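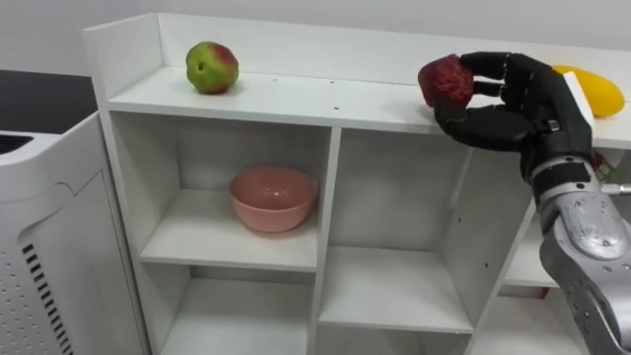 Keeping fruit on top of a white cubby shelf – how do I stop the marks, and does it ripen too fast up there?

Posted in Kitchen & Pantry by Hjalti Hjaltadóttir
12th October

Hi all, long-time reader, first time I've had something dumb enough to ask. We moved into a smaller place in Tarnstead back in August and the kitchen has almost no counter. What it does have is a long white wall, so I put a low white shelf unit against it, the kind with open square cubbies, and the top of it has sort of become our fruit spot. No bowl, just the fruit sitting out along the top. Usually an apple or two, a mango when they're cheap, whatever else looked good at the store.

I love how it looks! Everything is so white over there that a green apple with a bit of red on it is basically the art in the room. My kids also eat way more fruit now that it's at their height and not buried in a drawer in the fridge. So I'd really like to keep doing it. But I've got three problems and I can't tell which ones are real and which ones are me fussing.

First, marks. I had a mango that sat in one place for most of a week and when I picked it up there was a yellowish, slightly sticky ring on the white. I got most of it off with a damp cloth but if the light comes in sideways I can still see it. The shelf is a Pralteo, bought secondhand, so no booklet and no idea what the finish is. It's smooth and a little shiny and that's as much as I know.

Second, ripening. I read years ago that apples make other fruit ripen faster. If I've got an apple at one end and a mango at the other, is that far enough apart? The top is long enough to give them plenty of room. Or does it not matter once they're out in the open air?

Third, wrinkling. The dark red ones go wrinkly on me before we get to them. Not rotten, just kind of tired and leathery. My husband says that's because I've got the air purifier standing just off the end of the shelf and it's drying everything out. I say it's because he buys six when we need two. We'd both like a ruling on this.

Oh, and one more while I'm here. What would you put in the cubbies underneath? I've been going back and forth between baskets and leaving them open. I tried potatoes in one of the bottom ones and they sprouted like crazy, so not that.

I'm in a rental, so nothing I have to screw into the wall, please. And I'd like to spend under 50 dollars on the whole thing if I end up needing to buy anything. Thanks in advance!

Gastis
Member, 1,964 posts

Hi Hjalti, welcome to the posting side. I had almost the same setup in my last apartment (white cubby unit, white wall, fruit lined up on top like it was in a store window) and I kept it that way for years, so let me take these in order.

The marks. Mango is the worst for this. The sticky stuff is sap, and it comes out around the stem end, so the easiest fix is to wash the mango when you get it home, dry it really well and then set it down with the stem end not touching the shelf. I know that sounds fussy. It takes a minute. For the ring you've already got, I'd try warm water with a drop of dish soap, and leave the wet cloth lying on the mark for five minutes before you wipe. If there's still a shadow after that, make a thin paste of baking soda and water and rub it on with your fingertip, very lightly. Try it first on the back edge where it won't show! Some of these white finishes are quite soft and you can dull them by scrubbing, and a dull patch on a shiny top looks worse than the ring did. Please don't use the white melamine-type sponges. I did that to mine and had a matte spot the size of a saucer for as long as I owned it.

Going forward, move things. That's my whole system. Whenever I walked past I'd turn an apple or swap two around, and then I'd notice the soft spots early too. If you know you won't remember, get a sheet of clear shelf liner and cut it to the depth of the top. You can't really see it from across the room.

Ripening. Yes, apples give off ethylene gas and mangoes respond to it. But it builds up in a closed space, like a paper bag or a drawer or one of those bread boxes. Out on an open shelf with air moving past, an apple at the far end isn't going to do much to your mango. I'd keep them apart anyway out of habit, a couple of hand widths, and I'd keep bananas away from both because bananas go off if you look at them funny. When you do want the mango to hurry up, put it in a paper bag with the apple overnight – works nearly every time for me.

Once the mango gives a little when you press it, put it in the fridge. It'll hold for several days in there. An unripe one should stay out, because they go kind of rubbery and never get sweet if you chill them too soon.

Wrinkling. I'm going to make you both unhappy and say it's mostly just time and room temperature. Apples lose water through the skin and a warm kitchen speeds that up a lot. They'll keep for weeks in the crisper and more like a week on a shelf, less if the heating's on. A purifier doesn't pull moisture out of the air the way a dehumidifier does, but if the air is blowing straight across the fruit all day it could dry the skin a bit faster. So turn it so the outlet points into the room and see. It's free to try. And then buy fewer apples, or keep the extras in the fridge and only put out what you'll eat in the next two or three days. A wrinkly apple is fine to eat, by the way. I cut them up for oatmeal.

Cubbies. I used baskets on the bottom row and left the top row open, and I'd do it the same way again. Baskets for the ugly stuff (plastic bags, lunch boxes, the lids that don't match anything) and open for things you reach for all the time, like mixing bowls and cookbooks. Measure the inside of the opening before you buy baskets and not the outside of the unit. I got this wrong twice. You want a bit of slack on each side or your knuckles suffer for it.

Potatoes want dark and cool, so an open cubby in a bright kitchen is never going to work. Mine lived in a paper bag in the hall closet.

Azar
Member, 700 posts

just put a bowl up there? bowl catches the sap, shelf stays white, done. I have a cheap wire one so the air gets underneath and nothing sits in its own juice

Agree on not scrubbing. Toothpaste also works on yellow marks, the plain white kind, but same warning about testing it in a corner.

Your husband is wrong about the purifier, I've had one running next to my fruit for ages and no difference that I can tell. Mind you we go through apples fast in this house so maybe they never get the chance.

Hjalti Hjaltadóttir
Original poster

Thank you both! Update for anyone who finds this later. I did the soap and the five-minute cloth and the ring is gone except for a tiny bit by the edge, and I did the baking soda on that and now I can't find it. I tested the corner first like I was told.

Azar, I did think about a bowl but I really like them sitting out separately. Also when they're in a bowl the one at the bottom gets forgotten, and I only find it by the smell. A wire one might be different, though, so I'm keeping that in my back pocket for clementine season, when there'll be too many to line up.

I've turned the purifier to face the other way. My husband has read Gastis's answer aloud to me twice, the part about "could dry the skin a bit faster," and is treating it as a full win. I read him the part about buying fewer apples.

One follow-up if you're still around. With the clear liner, does it lift at the corners? I had it in a drawer once and it curled up and collected crumbs under the edge, and I don't want that on the top where everybody sees it.

Gastis
Member, 1,964 posts

So glad the ring came out!

Depends on which liner. The thin grippy kind with the holes does curl, and you'd see the pattern on white anyway. Get the heavier smooth one that comes on a roll and unroll it the day before you need it, upside down, with some books on it so it forgets it was ever a roll. Cut it a finger's width short of the front edge. If you run it right up to the front it catches on sleeves and that's what starts it lifting. Mine stayed flat with nothing under it, and I'd pick it up every couple of weeks and wipe both sides – crumbs do get under, there's no getting around that, but they slide right off.

You'll have most of your 50 dollars left for baskets. If you want them all to match, buy them in one go. I went back for two more a few months later and they'd changed the color, and it bugged me every single day.

This thread has been viewed 2,000 times. Log in to reply or to follow Kitchen & Pantry.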